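4.2 Does grouping by color help the shopper?

Guides to small-shop display, including the Wevden manual and its many imitators, repeat that dry pasta should be grouped by color first and by maker second. The claim is rarely tested. Jelínek (2000) is usually cited for it, yet that study looked at canned goods, and cans do not slide. Our own layout followed the rule as closely as the stock allowed, with the yellow spaghetti given the clear tiered stand (Figure 2, three views).

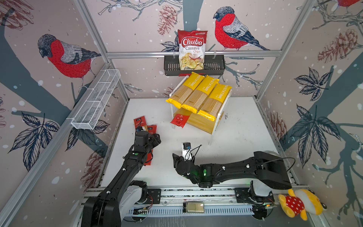 One reviewer of an earlier draft objected that color blocks sell more because they look tidy from the door, and that we had no business judging the rule by how packs behave up close. We accept the first half. The second half assumes that a block stays a block once people start picking from it, and we see little reason to believe that.

Long packs are the difficulty. Spaghetti in a soft wrapper can lie flat, lean, or stand on end, and the manual treats all of these as one facing. A yellow pack leaning across a tier and a red pack upright in front of it do not make two tidy blocks.
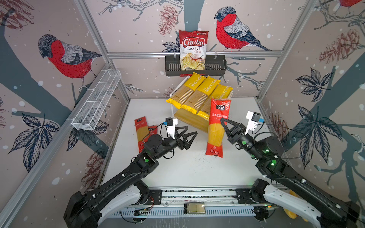
Nukov's survey of 2636 shelf checks found color grouping "largely kept," but it scored a shelf as grouped even when packs overlapped. Under a stricter reading the figure would probably fall, though the published tables do not let us say how far.

Labels raise a second doubt. Color gets a shopper to the right area; after that the printed band and the clear window have to do the work, and both depend on which way the pack is turned.
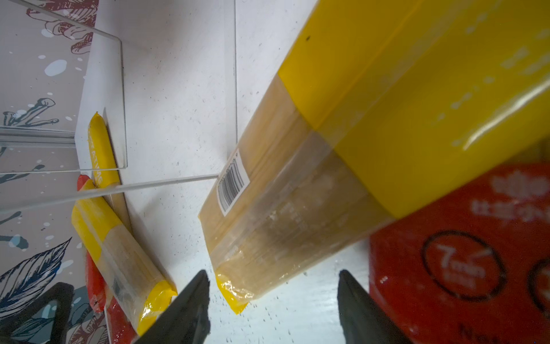 For this reason we scored facing and color separately in the Pustex trials, on a scale with a top mark of four. Section 5 reports the two scores side by side.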